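FOR IMMEDIATE RELEASE

Prilonby clothing drive back in January

Sistero opens its winter clothing drive at the Lillness hall, doors 3 p.m. Shirts, sweaters, kids stuff. Clean and folded pls, one garment to a zipper bag if you can. Last winter's total: 1583 items, 32 drop-off points. Hoping to beat it. Bags availble at the door, limit 5 per household. 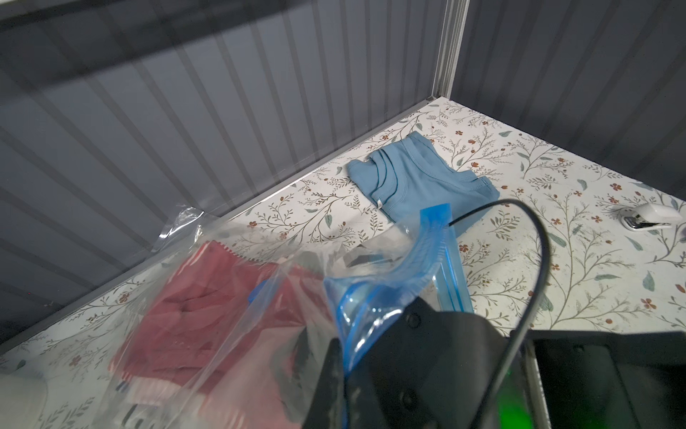 Lei said the clear bags save her opening every single one to check what's inside, and asked for more of them.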